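Murnine Neighbourhood Safety list
Subject: Re: Remand transfers and court dates, Waltholm

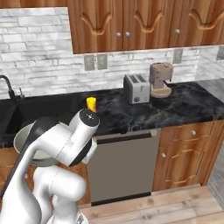 Can anyone sit in on the October hearings at Waltholm? The public gallery is open for all of them except the bail review, which the magistrate has closed. The gallery has 21 seats and they are filled in the order people arrive.

I've answered the rest of the questions from the last message underneath each one. I was at the courthouse on September 13, 2022 for the mention and took notes, so most of this comes from what was said in open court. Where I'm going on something else I say so.

> I thought the accused was already being held at Waltholm. The
> radio said Sabbagh. Which is it?

Sabbagh. He was kept overnight in the Waltholm cells after the arrest and moved the next morning. He will be brought back by van for each date. The prosecutor asked for him to appear by video link and the magistrate said no to that for the committal, but allowed it for the shorter mentions.

> How many break-ins is he charged with? People at the shops are
> saying it's dozens.

The charge sheet read out in court has 2 counts of aggravated burglary and one of handling stolen goods. The other break-ins along the Vokutby road are still being looked at by police. They may lead to more charges or they may not. Please don't repeat the bigger number on this list as if it were settled. One of the local pages has already had to take a post down.

> My shed was done in July and I never heard back. Do I need to
> report it again?

No, but ring the Waltholm station with your report number and ask whether it has been passed to the detectives. Mine hadn't been. The woman on the desk found it in a couple of minutes and moved it across while I was on the phone. If you never got a report number then it may not have been logged, and in that case you should put in a new one. Write down serial numbers if you have them, and anything that would help pick your gear out from someone else's, such as paint marks or a repaired handle.

> What about the stuff they found in the storage unit? Can we go
> and look?

Not yet. The prosecutor told the court there were more than 600 items in the unit, mostly tools, bike parts and fishing gear. They are all being held as exhibits until the committal is finished. Police say they will put photographs up for owners to look through, but they haven't given a date. I asked at the counter and was told to wait for the notice. Turning up at the station to ask for a look won't get you anywhere at the moment.

> Is it true witnesses have to pay their own way to Waltholm?

If you have been given a summons, you can claim travel and lost wages. The form is at the registry window on the ground floor. Keep your fuel receipts and get a letter from your employer. If you are only going along to watch, you pay for yourself. Parking behind the courthouse is limited to 120 minutes and the fines are steep, so use the gravel lot beside the old rail yard, where there is no limit.

A few other things for anyone planning to go. Phones have to be switched off before you enter the courtroom and you can't record anything. You can take notes on paper. Bags are searched at the front door and the line is slow first thing in the morning, so come early. There is no food inside and the bakery across the road shuts at two.

One request about the list itself. Two messages last week named members of the accused's family and gave a street. I have removed both from the archive. His relatives haven't been charged with anything, and posting where they live could cause trouble for them and for the case. Anything like that will be held back from now on.

The bail review is listed first and the committal follows later in the month. I'll post the times when the registry puts them up, usually the afternoon before.

List moderator, Murnine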